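**Dry goods storage: original liner or airtight bin?**

**kginting** — January 22, 2024

I am rewriting the pantry sheet for the shared kitchen at Pudholm and need to settle one point. The old sheet says to move all cereal into rigid bins as soon as it is opened. I think this is wrong for most cereal, and I would like to hear from people who have tried both.

My reasoning:

- Every time the lid comes off a bin, the air above the cereal is exchanged for room air. When the bin is nearly empty, that is a lot of air for very little product.
- A liner bag can be rolled down to the level of the contents, so the air space stays small.
- The bin loses the date code, the ingredient list and the allergen statement unless someone copies them over.

The kitchen is humid in September and dry in winter, so a rule that works all year would be preferred.

---

**tharushi_g**

Agree on the air space, disagree on the conclusion. A rolled liner is only as good as the roll. In a shared kitchen people pull the bag open down the seam and push it back into the carton. After that the bag is a chimney. A bin with a gasket is at least closed when the lid is on.

The sheet should also separate product types. Coated, sweetened rings pick up moisture and go tacky on the surface. Plain flakes just go limp. Our house gets through a lot of the first kind, so that is what I have in mind.
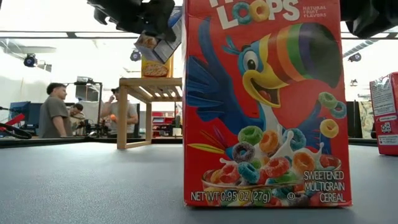

*Fruit-flavored loops, front panel.*

For that kind I would decant into a bin every time, and cut the ingredient panel off the carton and tape it to the side. Takes less time than writing a label.

---

**kginting**

The cut panel is a good fix for the allergen problem. It does nothing for the date code, which on many cartons is stamped on the top flap. You would need both pieces.

---

**keith_maihi**

Has anyone measured this? I did, on a small scale, at the old Punura house. I put 500 g of corn flakes in a clip bin and the same amount in a rolled liner with a spring clip, with both opened once a day. Weighed them on the same scale. After 2 weeks the liner sample had gained less weight. The texture difference was small, but I could pick it out.

Notes on method: same shelf, same cereal, nothing removed between weighings. That last part favors the bin, because the air space in a real bin grows as people eat.

---

**tharushi_g**

One bin and one bag is not a test. What was the gasket like? A clip bin with a worn gasket leaks more than a clipped bag.

---

**keith_maihi**

The gasket was new. I agree that it is a single run. I am reporting it because the other number in this thread is zero runs.

---

**dewanti**

You are both assuming the package has to survive being opened many times. Single-serving boxes remove the question. Each one is sealed until it is used, the label stays with the food, and there is no half-full container on the shelf.
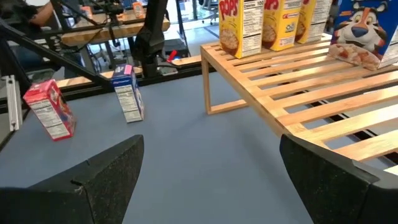 The drawback is cost per unit weight, plus the extra paperboard. When I priced it for the Rahman Street house the small boxes came out 30 percent higher per serving, and we still bought them for the guest shelf, where an opened family box used to sit for months. For the main shelf we kept large cartons with a clip on each liner. I would write the rule by turnover: anything finished within 2 weeks stays in the liner, anything slower goes in a bin or gets bought small.

---

**btodorova**

Turnover is the right variable. Two additions.

First, odor. Rigid plastic holds the smell of whatever was in it. If a bin had fruit-flavored cereal in it, the oats that follow will taste of it even after washing. Either assign bins permanently or use glass.

Second, insects. A rolled liner will not stop pantry moths, which can chew through thin film. We had them at the Deten house and everything in cartons went in the trash. What was in gasketed jars was fine. If the building has had moths, I would ignore the humidity argument and use jars.

---

**kginting**

No moths on record at Pudholm, but point taken. Draft wording:

> Leave cereal in its liner. Roll the liner down to the contents and clip it. If it will not be finished within two weeks, move it to a jar and attach the ingredient panel and the date code. Do not top up a jar that still has old product in it.

---

**tharushi_g**

Still think people will not clip it, but the wording is clear. Add where the clips are kept.

---

**kginting**

Added — drawer left of the sink.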